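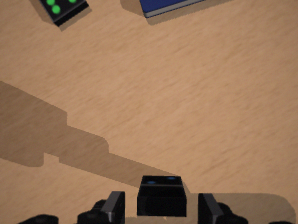
Homden abre programa de demonstração de tarefas para braços robóticos, com teleoperação e condução manual

A Homden anuncia a abertura do Tunditz, um programa em que pessoas sem experiência em programação ensinam tarefas de manipulação a um braço robótico, mostrando-lhe como se faz. As inscrições para a primeira fase abrem em março e destinam-se a escolas profissionais, oficinas e pequenas empresas de montagem.

O princípio é simples de explicar e muito gratificante de experimentar. O participante conduz o braço à distância, com um comando de mão, ou segura-o diretamente e leva-o pelo percurso desejado. O sistema regista as posições das articulações, a abertura da garra e as imagens da câmara de pulso. Esse conjunto de registos serve depois para treinar o robô a repetir a tarefa com os objetos noutras posições.

O trabalho começa em simulação. Em cima de uma mesa virtual de madeira clara há peças pretas com pontos coloridos e um livro azul, e o operador aprende a colocar os dois dedos da garra de cada lado de uma peça antes de os fechar. Parece pouco, mas é nesta aproximação que se ganha (ou se perde) uma boa demonstração! Um gesto hesitante fica gravado tal como foi feito, e por isso o programa dedica bastante tempo ao treino da mão antes da recolha propriamente dita.

Na fase piloto foram gravadas 144 demonstrações, das quais 126 passaram a revisão e integram agora o conjunto de treino. As restantes foram guardadas à parte e vão servir de material de estudo nas sessões de formação. Participaram 11 operadores, quase todos a pegar num comando deste género pela primeira vez.

O programa está organizado em seis módulos. Os primeiros decorrem no ambiente simulado e tratam da aproximação, da preensão e do transporte de objetos. Seguem-se os módulos em bancada, com braços reais, onde entra a condução manual – a parte que mais entusiasmou os participantes do piloto. O último módulo é dedicado à revisão das gravações: cada grupo vê as suas demonstrações, marca o início e o fim de cada ação e decide quais devem ser repetidas.

A componente de teleoperação foi desenvolvida com a Goodall, responsável pelos comandos e pela ligação ao simulador. As sessões presenciais realizam-se no espaço Ellis, em bancadas partilhadas por dois operadores, que alternam entre conduzir o braço e acompanhar o registo no ecrã.

Não é necessário equipamento próprio para participar. As candidaturas são feitas em grupo, através do formulário disponível na página do Tunditz, e devem incluir a descrição breve de uma tarefa que os candidatos gostassem de ensinar ao robô.

Contacto para a imprensa: gabinete de comunicação da Homden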